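Armelle Riviere has spent two weeks switching between the Musard and the Tveit, two handheld grippers that record hand motion for training robot arms. Her verdict so far is that the cheaper one tracks better and the other is easier on the wrist.
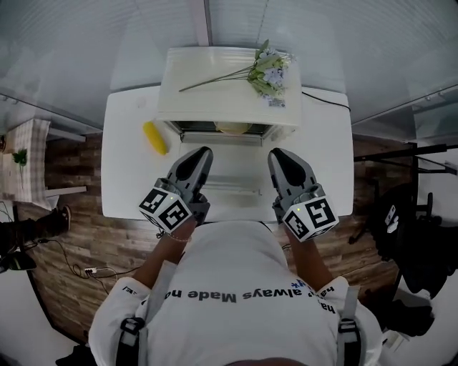
Tracking is where most of the 1,444 trials at Saltska went. Riviere wanted jobs that put both hands close together, and a small oven with its door folded down was a good one, as the marker cubes behind the fingers can block each other near the opening. The Musard kept its position in 85 percent of those runs. Tests on the Drircombe controller start in September.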